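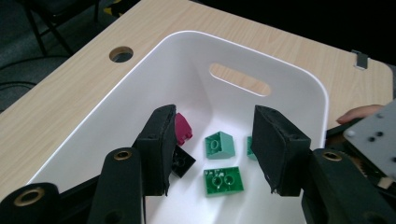

Fig. 4. White storage bin with handle slot, on the tabletop.

4. Setting up the sorting desk

Read section 3 first if you havent done the labels. This part covers the desk, the scales and the first batch. Allow a morning.

4.1 Before you start

You need the Gundeo label printer, the bench scales, one roll of labels, a bin and the Sotdale stock list (printed, not on your phone). Also a soft pencil. Pens smudge on the shiny labels.

Caution: scales go on the desk last. Do not lift the desk with them on it. Max load 4000 g, and that includes the bin.

4.2 Desk and scales

1. Desk against a wall, away from the radiator. Heat drifts the reading.
2. Run the mains lead down the back. Tape it if people walk past.
3. Put the scales on the desk and turn the four feet until the bubble sits in the ring. Fiddly. Do it twice.
4. Switch on, wait for the zero to stop flickering.
5. Bin on, press TARE. Display should go back to 0.
6. Check with the 2000 g test weight. If it's out by more than 2 g, recalibrate — see 4.3.

Note: tare again if you swap bins, even for one that looks the same.

4.3 Recalibrating

1. Everything off the scales.
2. Hold CAL until the display says C1, then let go.
3. Put the 2000 g weight in the middle. Not the edge.
4. Wait for the beep. Take the weight off.
5. If you get E4 the desk is wobbling. Fold some card under the short leg and start again from step 1.

Write the date in the back of the stock book when you've done it. Last full check of the master weight was 27th August, by Shamim Farooqui, next one due in April.

4.4 Label printer

1. Open the lid, drop the roll in with the labels facing up.
2. Feed the end under the grey bar and close the lid till it clicks. Both sides.
3. Press FEED once. One blank should come out. If you get a long strip of them, the roll size is wrong in the menu, set it to 787.
4. Print a test. Check the barcode scans before you do a hundered of them.

Caution: don't pull labels backwards through the printer. It peels them off inside and then it's a screwdriver job.

4.5 First batch

Start with loose toys, they're the easiest to get right. Small parts next. Books and anything with batteries have their own sections (6 and 7).

1. Tip one donation bag at a time into the bin. Never two, you'll lose track of the donor slip.
2. Pull out anything broken, sticky or sharp. Reject box.
3. Weigh what's left. Write the weight on the slip in grams.
4. Look up the category code. Soft toys are 272. Talking toys, Furby and the like, go under electricals NOT soft toys, fur or no fur.
5. Print the label, stick it on the bag, bag on the trolley.
6. Empty the bin completly before the next one. Check the corners for beads.

Note: Jadoon boxes have their own printed weight on the side. Ignore it and weigh them anyway.

4.6 If something goes wrong

Reading jumps about — draught, or someone leaning on the desk.
Reading stuck — off at the wall, count to ten, back on.
Label blank — roll is in upside down.
Code not on the list — use 999 and put the bag on the query shelf. Elibariki Mosoti clears that shelf and adds new codes, so leave a note saying what the thing is.

4.7 End of session

Scales off, printer off, lid shut. Wipe the bin with a damp cloth, no spray near the scales. Slips in the tray, pencil on the string. Then go to section 5 for the trolley.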